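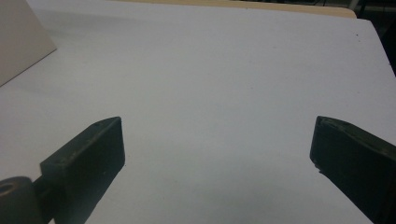 Urkwood Group

The Urkwood Group is a loose group of galaxies named after the Urkwood survey, in which its members were first listed together. It is dominated by a single large spiral galaxy, Nillia, and a smaller elliptical, Clundent. Most of the other members are dwarf galaxies that are faint and hard to separate from background objects.

Naming

The group takes its name from the survey catalog. Older lists treat Nillia and Clundent as an unrelated pair that happen to lie close together on the sky. The name "Nillia pair" is still found in some amateur observing guides, where it refers only to the two bright galaxies and leaves out the dwarfs.

Membership

A galaxy is usually counted as a member if its velocity along the line of sight is within 225 kilometers per second of the group average. The average itself is 1,594 kilometers per second, measured relative to the Sun. Using a wider limit brings in several more dwarfs to the south of Clundent, but these may belong to a separate filament that passes behind the group.

Distances to single members are less certain than their velocities. Nillia has been measured using Cepheid variable stars, and Clundent using fluctuations in its surface brightness. The two results overlap within their errors. For the dwarfs, only the redshift is available in most cases, and motions inside the group make this a poor guide to distance.

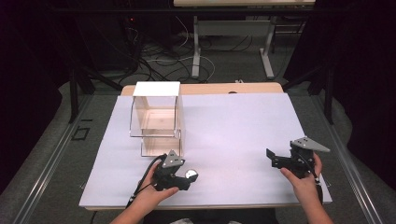 Structure

Nillia is a barred spiral with two main arms. Its disk of neutral hydrogen extends well past the visible stars and is warped on the side facing Clundent. Abrehet Bogale, who mapped the hydrogen with a radio interferometer, argued that the warp came from a close pass between the two galaxies. Other authors have pointed out that warps are common in isolated spirals too, and that a slow infall of gas would produce much the same shape.

Clundent has little cold gas. A faint shell of stars surrounds it, best seen in long exposures, and is usually taken as the remains of a smaller galaxy that was pulled apart.

The dwarfs are not spread evenly. Those without gas lie mostly near the two large galaxies, while the irregular, gas-rich ones are found farther out. The same pattern is seen in the Local Group.

The Wolde Cloud

The Wolde Cloud is a patch of neutral hydrogen between Nillia and Clundent with no known stars. It was first thought to be a dwarf galaxy too dim to detect. Later radio maps showed a thin bridge joining it to the outer disk of Nillia, which favors the view that it is stripped gas. Its internal motions show no clear sign of rotation.

Observation

Nillia can be seen in a telescope with an aperture of 200 millimeters under dark skies, appearing as an oval glow with a brighter center. Clundent is smaller but has a higher surface brightness and is often the easier of the two to find. Both are best placed in the evening sky in October. The arms of Nillia and the shell around Clundent are visible only in photographs.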